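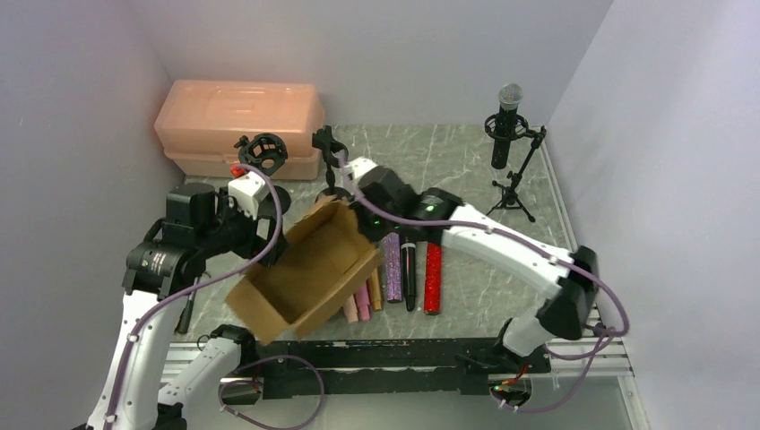

Figure 5. An open cardboard box held at an angle, with one flap folded upward.

Journal > Articles > Household Waste > Section 3

3.2 Storage of cardboard before collection

The survey was made in Ominmont and Rosell, two towns where paper and cardboard are collected on the same day. In total, 3237 households returned the form. We asked them where they keep used boxes, if they flatten them, and how many days the boxes stay in the home.

In Rosell, most apartments have no storage room, and the residents told us that boxes are kept in the hallway or behind a door. Flattening was more common there than in Ominmont, where many houses have a garage. Open boxes (Figure 5) take much more space in the collection bin than flat ones, and a shared bin of 300 liters was often full before the collection day.

A second form was sent in January to the households which did not flatten their boxes. The reason given most often was the strong tape on the bottom. Some older residents wrote also that they find it difficult to cut the tape safely. The answers from Evangelista street are treated separately in Section 4, as its bins were replaced during the study.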